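通讯 > 院务与设施 > 公共空间

打印本页 | 以电子邮件发送

布若佐夫斯卡楼（Brzozowska）公共工作间天花整修进展及开放安排

2025年9月5日

布若佐夫斯卡楼二层公共工作间的天花整修工程已完成主体部分。设施管理处现将工程范围、现阶段使用规定及后续安排通报如下，请各部门转告所属人员。

该工作间自启用以来，一直采用悬挂式吊顶。去年冬季，吊顶北侧多处板材出现下沉和水渍，经检查，原因为上方管道保温层老化，冷凝水长期滴落。设施管理处当时先行拆除受潮板材，并委托Wametwood事务所对整个天花作出评估。评估报告认为，原吊顶龙骨锈蚀较重，局部更换难以保证今后的使用年限，同时吊顶内空间狭小，管线检修须逐块拆板，每次检修均影响室内使用。报告建议取消吊顶，保留结构外露，统一涂刷白色涂料，并将管线重新归并。该建议经院务会议讨论后获得通过。

施工由Otow公司承担，工期57天，较合同约定的60天提前完成。施工期间，原在该室进行的各项工作分别移至三层讨论室及Vesport分部，相关部门予以积极配合，在此一并致谢。

本次整修的主要内容如下。旧吊顶全部拆除，外露的结构面经清理、修补后涂刷白色涂料。管道重新包覆保温层，包覆完成后逐段做了保压和冷凝检查。天花与墙面交接部位保留并修整了原有的封檐，用以遮蔽沿墙敷设的线路。灯具更换为可调亮度型号，分三组控制，开关设于入口内侧。室内墙面仅作局部补漆，地面未列入本次工程范围。

关于外露天花的取舍，部分同事在征求意见阶段曾表示担忧，主要涉及积尘和回声两个方面。就积尘问题，设施管理处已将天花除尘列入年度保洁计划，每年两次，安排在假期进行。就回声问题，事务所在工程完成后作了现场测听，认为日常交谈不受明显影响，但多组人员同时使用时，室内声音确较从前为大。是否加装吸声构件，拟在使用一段时间后再作决定。
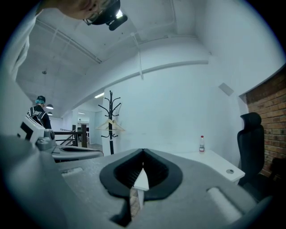 公共工作间内，白色天花结构外露，一根白色细线自顶部垂下。

线路整理是目前尚未结束的部分。根据原方案，工作间上方的线缆应全部收入线槽，确需下垂至工作位置的，应从固定出线点引出，并加装防拉扣件。由于各部门对出线点位置的意见尚未统一，施工单位保留了部分临时线路，待位置确定后再行收口。请使用人员在此期间注意以下事项。

一、不得牵拉、缠绕或自行剪断自天花垂下的任何线缆，亦不得在其上悬挂物品。发现线缆松脱或高度过低，应暂停在其下方活动，并通知设施管理处值班室。

二、需要在高处安装、悬挂或架设器具的，须事先提交书面申请，注明重量、固定方式和使用时间。管道及封檐均不作承重之用。

三、调整家具位置时，应保持通往出入口的走道畅通。搬动较高的柜架，应有两人以上在场，并注意与上方线路的距离。

四、背包、外衣等随身物品请尽量存放于走廊存物柜。柜门钥匙可在入口服务台登记领取，当日归还。

五、离开时请关闭灯具。三组灯具须分别关闭，总开关仅供检修使用。

设施管理处工程主管伊雷娜·格拉博夫斯卡（Irena Grabowska）在验收会上表示，外露天花便于日后检修，今后管线出现问题，可以及时看到并处理，无需再像过去那样停用整个房间。她同时提出，天花外露之后，任何随意增设的线路和挂件都会直接影响室内安全和整洁，希望各部门按照规定办理申请，由管理处统一安排施工。

验收会另就几项遗留问题作出决定。西侧管道一处支架间距偏大，由施工单位补装一个支架，费用由施工单位承担。封檐转角处涂层有细小裂纹，经判断属干缩所致，不影响结构，留待冬季供暖后复查，再统一修补。入口内侧的灯组标签印制有误，第二组与第三组互换，现已加贴临时标识，正式标签到货后更换。旧吊顶拆下的完好板材已清点入库，供三层走廊维修时使用；受潮板材已由施工单位运离处理。

有同事询问室内温度是否会因取消吊顶而受到影响。由于室内空间增高，供暖季开始后升温时间可能比往年稍长。管理处将把该室供暖启动时间提前，并在十二月记录室内温度变化，必要时再作调整。请勿自带电暖器具。

工作间现已恢复使用，预约方式不变，仍通过内部预约系统办理。因整修而移至Vesport分部的各组，可按原定时段迁回，迁回前请与分部服务台确认钥匙及设备的交接手续。三层讨论室自即日起恢复原用途，已作出的临时预约继续有效，不再接受新的临时预约。大件物品搬运需使用货梯的，应提前两个工作日向值班室登记，搬运期间请勿将物品停放于二层楼梯口。

为确定出线点的最终位置，设施管理处在工作间入口处张贴了平面图，并备有意见表。各部门可由一名联络人汇总意见，在图上标明所需位置后交回。意见表应写明用途、所需接口种类及使用频率，未注明用途的不予安排。位置确定后，管线收口工作将安排在晚间进行，原则上不影响白天使用。如确需停用，将提前在预约系统内通知。

本次工程的竣工图、材料清单及涂料说明已归档，可在设施管理处阅览。对天花整修及工作间使用如有其他意见，请以书面形式提交，或在设施管理处办公时间内当面反映。涉及预约系统的问题，请直接与入口服务台联系。

设施管理处

打印本页 | 以电子邮件发送

本网站使用Cookie以保证页面正常运行并统计访问情况。继续浏览即表示您同意我们使用Cookie。 接受 | 查看设置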